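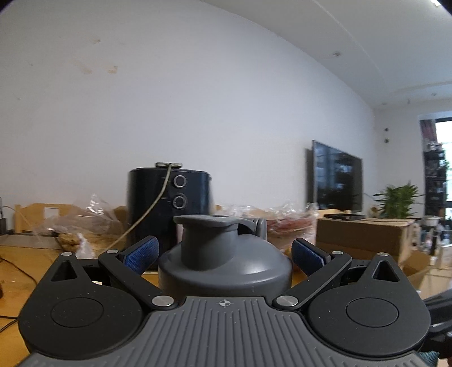 Fingers open, lined up on the grey bottle. Air fryer standing by.

2022-05-30

The gripper has blue fingers now! I've wanted to write that for weeks. The old pads were bare printed plastic and slid off everything with a curve to it, so I glued on some textured grip material (the blue was all Stirnow had left, and I've grown very fond of it) and clamped the lot overnight.

It's still a hand-held tool, so I'm the arm for the time being. You squeeze, the two black linkages swing in, the fingers close. There are four metal pivot pins on the front and I have had every one of them out at least twice. The upper pair were the trouble - I'd drilled the holes a touch tight and the arms came in at different speeds, which looked like a crab having second thoughts. A bit of patient filing sorted it.

I like the bottle as a test because the shoulder is round and the cap has that flip-top spout, so there are easy places to grab it and really awful ones. My rule is 50 lifts with the same pads before I change anything else. I got to nine last night before supper took over the table.

Yolotzin Bañuelos, who lent me her good files, thinks I should make the brackets thicker. I'm not so sure. I cut the triangles out to save weight and I can feel the difference in my wrist after a long go, so they're staying as they are until one cracks.

Next job is the little crosshair target on the top plate. I'd like it dead centre and I keep measuring it and getting a new answer. After that, the motor, which I hope to have running by the end of June. If you've fitted one into a housing this small, please leave a comment and tell me how you routed the wires!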